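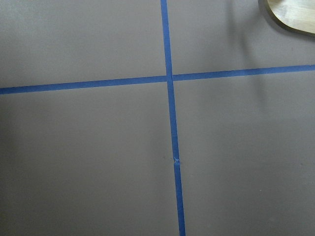

A reader in Lagos wrote that my last post on kitchen knives skipped the only part that matters to him: he owns two stones, a 2000 and a 3000, and wants to know if the second one does any work at all. His view is that the step is too small to justify the money, and that he would have been better off with one stone and a strop.

He is mostly right. The grit number on a water stone describes a distribution of abrasive particle sizes, and the number printed on the box is a label for that distribution under whichever standard the maker follows. Two adjacent grades from the same maker overlap. Two adjacent grades from different makers can overlap so much that the finer label cuts faster than the coarser one. I have one such pair.

My 2000 is a Skakia, a hard resin-bonded stone that needs only a splash of water. My 3000 is a Grurum, a soft stone that has to soak until it stops bubbling. The Grurum releases abrasive quickly and builds a thick slurry. The Skakia releases almost none, and once the surface glazes it polishes more than it cuts. Used in the printed order, the Grurum takes the scratch pattern left by the Skakia and replaces it with one that looks duller and feels toothier. For tomatoes this is an improvement. For anyone expecting a brighter bevel it is confusing.

The test I used is simple enough to repeat. The knife is a plain carbon steel slicer with a 257 mm blade. I sharpened it fully on the Skakia, deburred it on the same stone with light edge-leading strokes, and cut strips of newsprint until the paper began to catch. Then I resharpened, added the Grurum, and cut again. Newsprint is inconsistent, and I would not defend the results to anyone with a proper edge tester. The edge from the Grurum caught later, every time. The difference was in how well the burr came off, I think, and had little to do with grit. A soft stone abrades the burr away. A hard one tends to fold it from side to side.

This matters more than the number. If an edge feels sharp off the stone and goes dull after one onion, the usual cause is a burr that was standing upright and has now bent over. Moving to a finer stone will sometimes hide the problem, which is how people end up with a shelf of stones. Lower the pressure first. On the last passes I use the weight of the blade and no more.

Some notes on flattening, as the same reader asked. Soft stones dish. The Grurum needs flattening every session; the Skakia I do when I remember. Draw a pencil grid on the face, rub it on a diamond plate under a running tap, and stop when the grid is gone. Then chamfer the edges, or they will chip. Do not use a sidewalk slab. I did this for a year in Idcombe and put a twist in a good stone that took most of an evening to remove.

Angle I have left out on purpose. Pick one you can hold and keep it. A consistent angle that is slightly too wide will outperform a correct angle that wanders.

So, for Lagos: keep both, but stop treating them as a sequence until you know how each one behaves. Finish a knife on the 2000 alone, use it for a few dinners, then do the same with the 3000 alone. If you prefer one, sell the other and buy something much coarser. Repairing a chipped edge on a 2000 is miserable work, and that gap at the bottom of the range is the one you will notice first.

Next post will be on handle oil, probably in December.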